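Visit to the Lurkdale Household Goods Workshop

Members of the Buckley Housing Association visited Lurkdale on Apr 28, 2024, to review how small items are sorted and packed for new residents' welcome kits. The workshop prepared 481 kits last year and expects to begin the next round in June.

The group toured three rooms. In the Trametti room, desk supplies are sorted on cloth-covered tables before they are assigned to kits. Articles seen there included a black mesh pencil cup, a marker with a red cap, a yellow highlighter, and a soft white bag with a small white label or patch. Visitors were asked to leave all items on the tables as they found them.

A second visit is planned for members who were unable to attend.
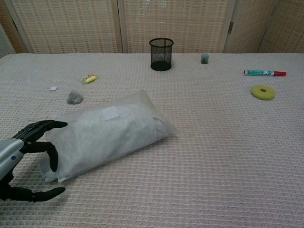 Gobnait Conneely asked whether pencil cups could be packed upright with the markers already inside, as the kits delivered to Skukgate had arrived with the pens at the bottom of the box.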